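Robotics Club > Handbook > Simulator

4. Checking the views before a practice run

Section 3 covered loading a room in Bilby. The steps below are for club members driving the simulated robot at Pimthorpe for the first time. Keep the hand controller on the desk until step 4.3.

4.1 Open the room file and enter seed 928. Everyone on the same team must use the same seed.

4.2 Select the first gripper view. Open the fingers fully and check that both tips show, with a clear gap between them.
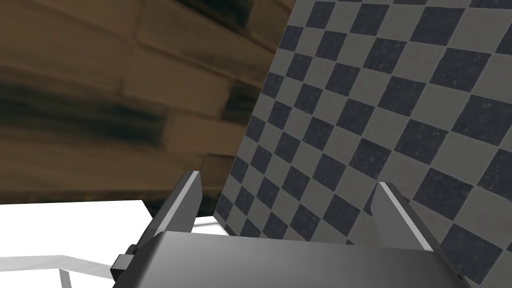
Fig. 4a. Gripper view, fingers open and nothing held.

Note: the checked pattern belongs to the room. It is not a calibration target, so do not run the Maden alignment tool on it.

4.3 Pick up the controller and drive to the table. Close slowly on the practice object. Stop when both fingers are against it.

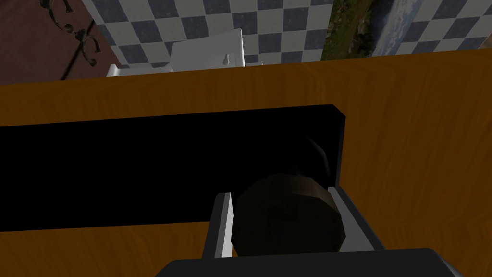

Fig. 4b. Brown object held between the fingers, black board behind.

CAUTION: Do not press Reset with an object in the grip. The log for that run will be lost.

4.4 Change to the body view. Check that you can see both arms before turning towards the door. A strong tilt in this view is acceptable.

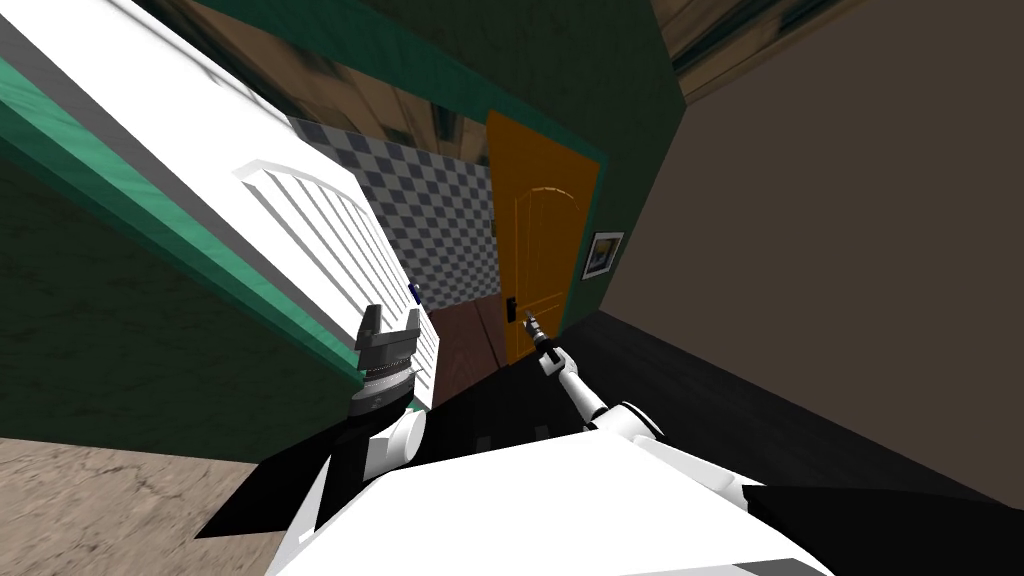

4.5 Save the run. Type your initials and the run number, for example DQ-41, then tell Dulce Quintero or Faustino Cortés that the slot is free. Slots change over at ten past on Tuesday.

If the body view stays black, close Bilby and start again from 4.1.

Related pages
Setting up the Ocampo controller
Scoring sheet for door tasks
Where run logs are kept

353 views | 4 comments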